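Felden Trailer Set

2327 movie trailers with shot boundaries and scene labels, collected for the Zakport player. Version 3, last changed Thu 16 February.

Contents

Each record holds a title, release year, running time and a list of shots. Labels cover dialogue, action and title cards – music cues are in a separate file. Clips under 7 seconds were dropped. 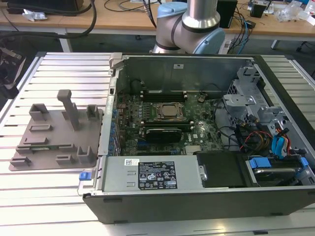 Known gaps

Silent films are missing. 202 records have no release year. Teasers cut from the same film share a film ID, so split by that ID and not by record.

License

Labels only. Video files are not included.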